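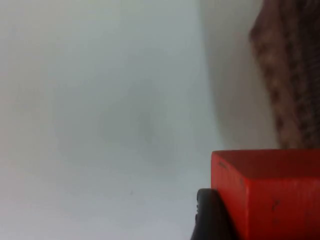
How far is it from the trailhead at Maltenmont to the hut? Five hours at my pace, with the stop at the spring.

Left at ten to six, still dark enough for the headlamp. Noboru drove us up and had the heater on full, so I started the walk sweating and had to take a layer off in the parking lot. Marcelino had the map and I had the food. Tymofii carried the stove again because he doesn't trust either of us with it after last March.

The lower path has been rerouted since I was here before. It used to go straight up by the creek, and now it swings left through the pines and comes back at the second footbridge. Longer but much easier on the knees. There was old snow in the shade and mud everywhere else. My boots held up. The left lace is fraying at the top hook and I should change it before the next trip.

We got to the spring at half past eight and ate there. Bread, hard cheese, the last of Edivaldo's sausage. Marcelino wanted to press on and eat higher up, but the wind was already picking up and I was hungry. There's a new metal marker by the trough that gives the height as 949 meters. My old guidebook has it lower. I wrote the new number in the margin.

Above the trees it got slow. The snow was soft on top and hard underneath, and every few steps one of us went in to the shin. Tymofii went first for most of it. I took a turn and lasted maybe ten minutes before my breathing went ragged — I need to do more stairs at home. We passed one other party coming down, a couple with a dog. They said the hut was unlocked and there was wood.

Reached it a little before eleven. Two bunks are broken on the window side, so we took the ones along the back. The logbook goes back to the fall. Alfie Bellamy signed it in January and wrote only "cold," and I copied it out to tease him with.

Made soup and slept for an hour. After that Marcelino and I walked up to the saddle without packs while Tymofii stayed in to split kindling. Cloud the whole way, no view at all. We stood up there for a couple of minutes and turned around. I had hoped to see down to the reservoir and show him where we camped the summer we met Noboru.

Things to bring next time: dry socks in their own bag, a second lighter, more salt, the small saw. Leave the big thermos — it weighs too much and the tea was lukewarm by the spring anyway.

It's seven now and the stove is going well. Tymofii is already asleep. Marcelino is reading the label on the soup packet out loud. The wind is louder than it was at supper. Plan is to start down at eight and call Noboru from the footbridge, where there's a signal.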